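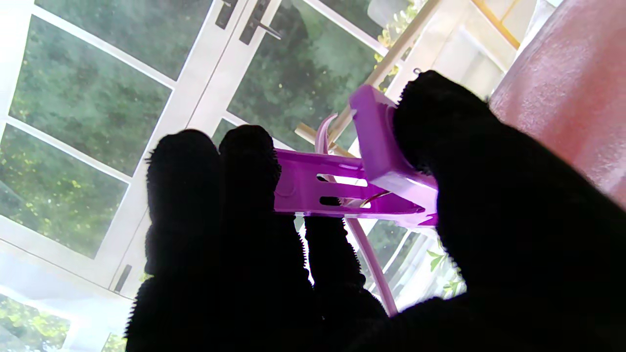

Amparo Pacheco wrote to say that her towels come off the airer like roof slates every winter, and could we please do a page on drying washing indoors before she gives up and buys paper ones. Well, Amparo, it's nearly summer as I sit down to this, so I'm sorry for the wait, but I've been collecting notes on the subject since February and there is rather a lot to say!

Start at the machine. If your washing comes out dripping, no amount of clever hanging will save you, so put it through a second spin on its own (towels and jeans especially, leave the woollies out of it). It takes a few minutes and can knock hours off the drying. Then get everything out promptly. I know, I know, we all mean to, and then the phone rings. Washing left sitting in the drum overnight picks up that sour smell, and once it's there you may as well wash the lot again.

Now for the towels. Take each one by the short end and give it a proper snap before it goes up, and again when it's nearly dry. It lifts the loops. Go easy on the softener too – it coats the cotton and you end up with a towel that feels lovely and doesn't dry anybody. A cupful of plain white vinegar in the rinse now and again suits most towels better, though check your machine's booklet first, as some makers don't care for it near their rubber seals.

Space is the next thing. I used to cram the airer until the bars bowed, and it all took two days. These days I hang long things on the outside and small ones in the middle, with a gap the width of my hand between them, and anything that won't fit waits its turn. Shirts go on hangers along the shower rail with the top button done up. Socks are hung by the toe, whatever my mother used to say about it.

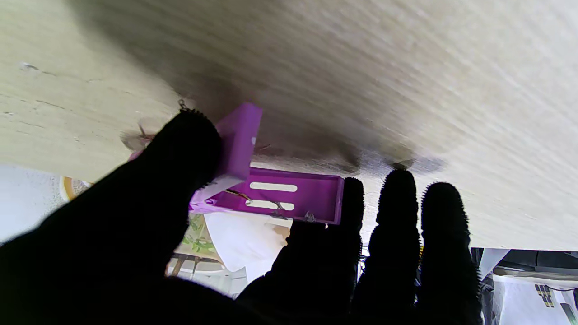 Purple plastic against beige wood grain.

Pegs deserve a paragraph to themselves, I think, as they do get treated badly. Plastic ones left out on the line go brittle in the sun and snap just when you've got a wet duvet cover over one shoulder, so bring them in with the washing. Wooden ones don't mind the sun much but they do mind the damp, and a mouldy peg leaves a grey mark on a white collar that takes some shifting. If yours have gone grubby, soak them for half an hour in warm water with a good squirt of washing-up liquid, swish them about, rinse, and spread them on an old towel until they're dry right through, springs and all. Have a look for rust while you're at it. A rusty spring wants throwing out.

Where you peg matters as well. Tops by the hem, at the side seams, and trousers by the waistband with the pockets pulled out. Knitwear shouldn't be pegged at all. Roll it in a towel, press the water out with your forearms as if you were making pastry, and lay it flat somewhere out of the way of the cat.

I had a long letter from Siu-ming Kao on the matter of windows. Open one, is the gist, even when it's chilly, and keep the door to the rest of the house shut. All that water has to go somewhere, and if you don't let it out it will settle on the coldest wall you have, generally behind the wardrobe. Ten minutes with the window wide does more than leaving it on the latch all day. A small fan pointed across the clothes, with the window open a crack, is the best thing I've tried and costs very little to run.

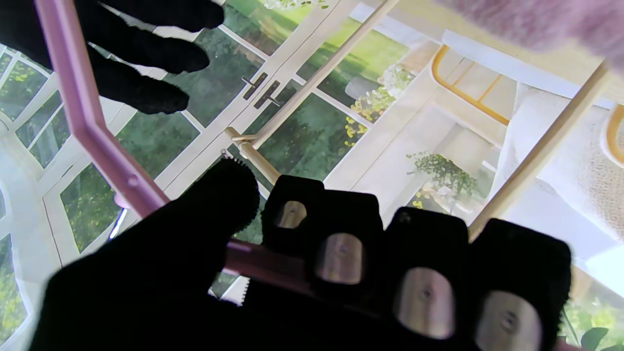
Bright sunroom backdrop.

A sunny room with a lot of glass is a fine place to dry things, by the way, but do turn dark clothes inside out first. I lost a navy cardigan to a south-facing window, one shoulder gone the colour of weak tea and the other as good as new, and I'm still cross about it.

A few odds and ends from the notes, in no order:

Bed sheets dry quicker over two bars with a tunnel of air between the sides.

An old pillowcase makes a very good peg bag – stitch a coat hanger into the open end and cut a slit across the front.

Don't hang anything over the radiator thermostat, it'll fool the heating.

Hélder Quintela asks whether it's worth ironing tea towels. I don't, but I fold them while there's a touch of damp in them and smooth them with my palm, then leave them on top of the boiler cupboard overnight.

Next month is limescale, so do send me your kettles. Your letters about kettles, I mean.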